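Pradholm to publish revised table-top test method for coated paper sheets

Draft covers curl, seam strength and pencil mark retention; comments open until the end of January
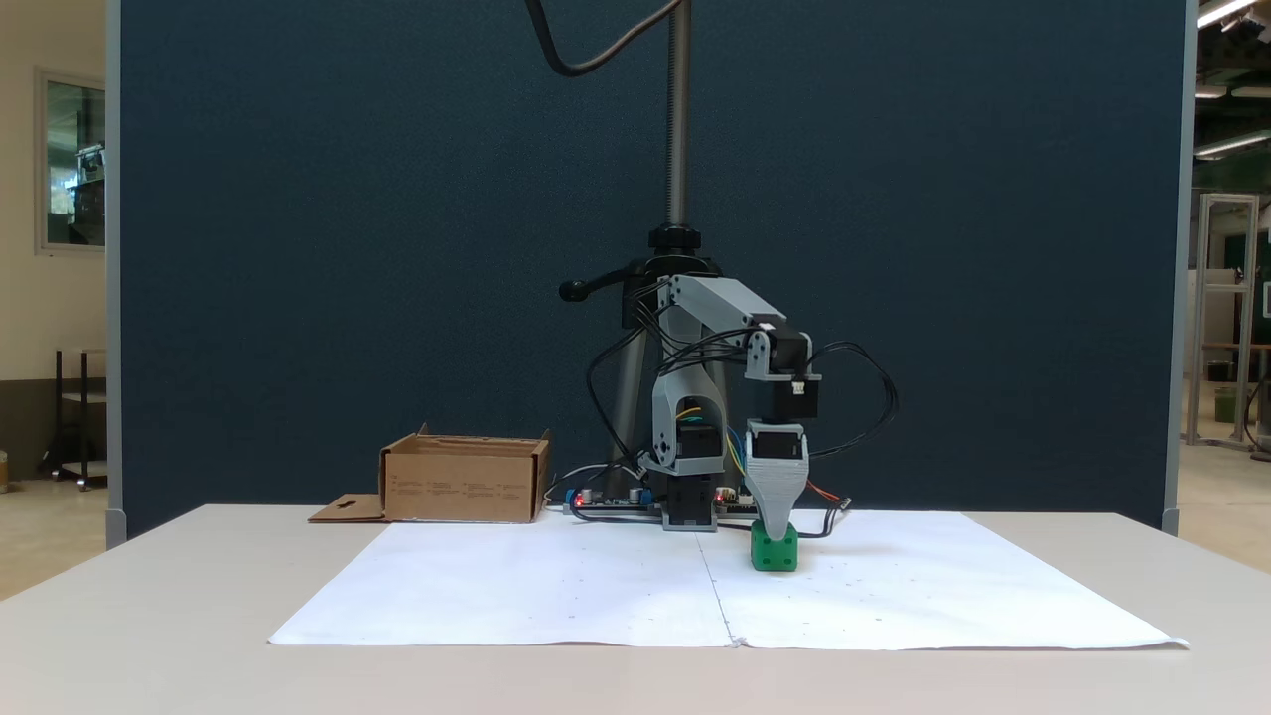 Two joined sheets of white paper on a table top. The front edge curls slightly at the right corner.

UDINE – Pradholm, the paper testing laboratory, has released the second draft of its method for assessing large-format coated sheets used in drawing offices, schools and packing rooms. The draft replaces the working text issued to members last year and will apply to sheets supplied flat or on the roll.

The method sets out five measurements: corner lift, edge lift, seam strength, surface marking and change in width with humidity. Corner lift is taken at all four corners after the sheet has rested on a level surface for two hours. The earlier text required a reading at the front corners only.

Seam strength is a new item. Many users join sheets edge to edge to cover a wider area, and suppliers had no shared way of reporting how the join performs. The draft specifies the width of the test strip, the rate of pull and the form in which the result is stated. Taped and glued joins are reported separately.

The draft is based on 1,556 readings taken at the Udine laboratory on uncoated, single-coated and double-coated stock. Single-coated stock showed the widest spread in corner lift between batches. Double-coated stock was more even, but lost surface marking more quickly when rubbed with a dry cloth.

"The old text left the resting time to the operator, so two laboratories could test the same roll and report different figures," said Evangelia Margaritis, head of methods at Pradholm. "The revised text fixes the resting time, the room conditions and the order in which the corners are read."

Results under the new method will be entered in Plirnero, the laboratory's reporting system. Existing users can continue to submit results in the former layout until the final text is adopted. The short reporting form, known as Pop, has been cut to a single page and no longer asks for the roll number twice.

Arūnas Kalniņš, who manages supplier liaison, said the seam section was the part most likely to change. "We have had clear requests from converters to include a second strip width. We would like to see their data before we decide."

Comments should refer to the clause number and, where possible, include proposed wording. Test results sent in support should state the grade, the coating and the storage conditions before testing. A question session for suppliers will be held at the Udine laboratory on a Thursday afternoon, with places allocated in order of request.

Notes to editors

Pradholm tests paper and board for manufacturers, converters and public buyers. The draft method is available free of charge from its publications desk. Sample sheets can be supplied to laboratories wishing to compare results.

Press contact: Pradholm press desk, Udine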